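Block sorting, part four: the gripper finally closes on things

4th October

It's been a good couple of weeks at the bench! When I left off last time the arm could find a block, drive over to it and then knock it clean off the table, and I had a comment pile full of theories about why. Some of you were right. The zero offset on the wrist joint was wrong by more than I'd like to admit, and I'd been compensating for it in three different places in the code. All three fixes are gone now and the whole thing is 737 lines, down from 857, and I understand nearly all of them.

For anyone new: the arm lives on the end table in the Gostov workshop (the shared space I pay monthly for and probably use more than my kitchen), and the project is called Mustidine. The goal is to have it sort painted wooden blocks by color and stack them, with no help from me.
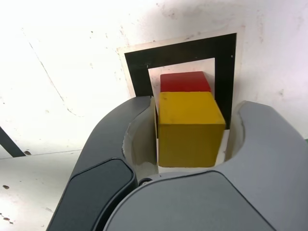 Calibration ate most of the first week. I'd been measuring the table position with a ruler and hoping, and it drifted every time I moved a clamp. Now there's a printed marker, a thick black square with a white middle, and the arm works out where everything is from that. The yellow cube and the red block both sit within the white part as seen from the gripper, so I could check my numbers against the marker and the blocks in one go. Print yours on heavier paper than I did, mine creases. I also wrote a little routine called Farouk that nudges the wrist, looks at the marker again, and repeats until the error stops shrinking. It takes 28 seconds and I love watching it.

Then the fingers. I'm really happy with the curved shape – it gives a cube somewhere to settle as the fingers come together, and it forgives a slightly bad approach. The pale lining on the inside faces is where the gripping happens, and that's the bit I'd tell anyone to spend time on. My first go with bare fingers was hopeless on painted wood.

Wiring is less pretty. I have a yellow cable with a black connector tucked in right behind one finger, plus some thin dark wires that loop down beside it, and every one of those wants to be somewhere else when the wrist turns. A longer loop has helped. Cable clips are on the list.
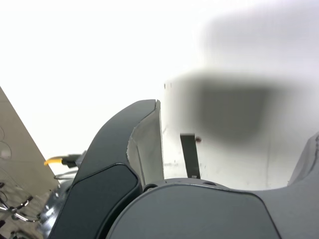 Grip force, or how I stopped squeezing so hard

I had the closing force set way too high. The trick (thank you to whoever left the Halilar build notes in the workshop binder!) was to close quickly until the motor current starts to climb, then creep in with a much lower limit. I ran 100 pickups in a row with the new settings and lost four, all of them cubes that started out turned at an angle. So rotation is next – the camera can already see the angle, I just don't pass it to the wrist yet. 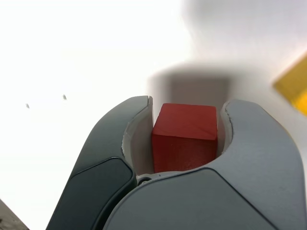
Red cube between the pads, with something yellow off in the corner.

The pads could use a cleaner edge, they're looking pretty rough where they meet the shell. I'll probably recut them in October sometime, once the rotation code is in. If you've found a good way of trimming a liner to a curved surface, please leave a comment, I'm all ears!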